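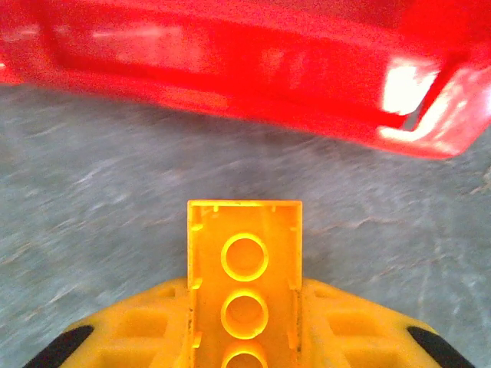
Elogio fúnebre

El elogio fúnebre es el discurso que alguien cercano pronuncia en un funeral o en un acto de recuerdo para hablar de la persona que ha muerto. También se le llama panegírico, aunque a mí esa palabra me suena a algo que se dice de un general. Llevo años coleccionando elogios (sí, ya sé cómo suena) y esta entrada la voy ampliando cuando encuentro alguno que me deja pensando.

Origen

La palabra "elogio" nos llega del latín elogium, que era una inscripción breve, muchas veces puesta sobre una tumba. Los romanos de buena familia tenían además la laudatio funebris, un discurso que solía dar un hijo o un pariente en el foro, con los antepasados bien presentes para que todo el mundo tomara nota. En Atenas la cosa era más colectiva: se hablaba de los caídos en la guerra, todos juntos, y el ejemplo que conoce cualquiera es el discurso de Pericles que recoge Tucídides. ¡Léanlo si no lo han leído! Habla muchísimo más de la ciudad que de los muertos.

Diferencias con otros textos

Se confunde a menudo con el obituario, que es una noticia escrita y suele traer fechas, cargos y familiares. La elegía es un poema. El epitafio cabe en una piedra — o debería. El elogio se dice en voz alta, delante de gente que conoció al difunto y que va a notar enseguida si uno exagera.

Extensión y estructura

No hay reglas fijas. Los que más me gustan duran 5 minutos, y el más largo que he aguantado sentada pasó de 80 (era un homenaje, con intermedio, pero aun así). Lo habitual es empezar diciendo quién habla y qué relación tenía con el fallecido, seguir con una o dos historias concretas y terminar con una despedida. Kwaku Agbenyega, que da un taller de oratoria en Sarcombe, les pide a sus alumnos que quiten todos los adjetivos del primer borrador y miren qué queda. Yo lo probé con el que escribí para mi tía y me quedaron 11 líneas, casi todas sobre su manera de regatear en el mercado, y fue lo que leí.

El elogio escrito por hermanos

Los hermanos son un caso aparte, y es mi parte favorita de la colección. Un hijo habla de alguien que ya era adulto cuando lo conoció; un hermano se acuerda de las peleas por la ventanilla del coche. El de Jeptoo Kombo por su hermano mayor, leído en Oltport en diciembre, empieza con una deuda de 275 chelines que él nunca le devolvió y vuelve a ella tres veces. La sala se reía y lloraba a la vez, y yo lloré leyéndolo en la cocina, con el arroz en el fuego.

Publicación

Antes el texto se quedaba en un cajón o, con suerte, en una revista parroquial. Ahora muchas familias lo cuelgan en internet, y también se publican los de gente conocida, a veces la misma semana del funeral. A mí me da cierto pudor leerlos tan pronto, pero los leo. Si van a copiar uno, pidan permiso a quien lo escribió, que el texto es suyo.

Véase también: elegía, epitafio, obituario, panegírico, réquiem.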